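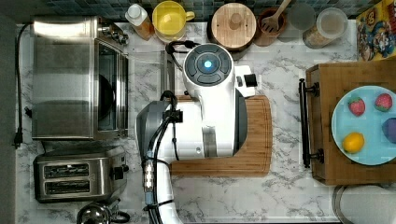 Kitchen > Counters and Surfaces > Caring for a Marble Countertop

Published Dec 10, 2025 | Drirkdale Home Services, Editorial Office

14 shares | 2 comments

Caring for a Marble Countertop in Everyday Use

Marble is a soft, porous stone. It is damaged by acid, by grit, and by liquids left to stand. The following guidance is issued to residents of the Clondbridge apartments and may be used in any kitchen with a marble work surface.

Before You Begin

You will need two soft cloths, a bowl of warm water, a mild dish soap with a neutral pH, and a dry towel. Do not use vinegar, lemon juice, bleach, or any powdered cleanser. Scouring pads should be kept away from the stone entirely.

Step 1. Clear the Counter in Sections

Switch off and unplug small appliances, including the toaster, the toaster oven, and the kettle, and allow them to cool. Move them to one end of the counter. Lift each item; dragging it may scratch the polish. Mugs, bottles, and cutting boards should be moved as well, as rings and stains often form under objects that stay in one place.

Step 2. Remove Crumbs

Empty the crumb trays over the trash. Sweep loose crumbs into your hand with a dry cloth, working from the backsplash toward the front edge. Sugar and salt are abrasive and must be removed before any wet cleaning.

Step 3. Wash and Rinse

Add a few drops of soap to the water. Wring the first cloth well and wipe the stone in long, even strokes. Rinse with the second cloth and clean water. Soap that is not rinsed away will leave a dull film – this is the most common complaint received by our office.

Step 4. Clean the Backsplash Joint

Mosaic tile has many grout lines, and grease tends to settle in the lowest row. Use a soft toothbrush and the same soap solution along the joint where the tile meets the marble. Dry the joint at once.

Step 5. Dry and Replace

Dry the whole surface with the towel. Wipe the feet of each appliance before setting it back. Bottles of oil, syrup, or vinegar should stand on a small tray. Bamboo boards must be dry on both sides before they are laid on the stone.

Scratches and Etching

Light etching may be treated with a marble polishing powder. Where sanding is required, a technician will normally finish the surface with a 3000 grit pad. Residents should not attempt this work themselves.

Sealing

Place a spoonful of water on the stone and wait. If the marble darkens, it is due for sealing. Clondbridge counters are next scheduled for sealing in February. Requests for an earlier visit may be made to Drirkdale at extension 3444.

2 comments – Log in to reply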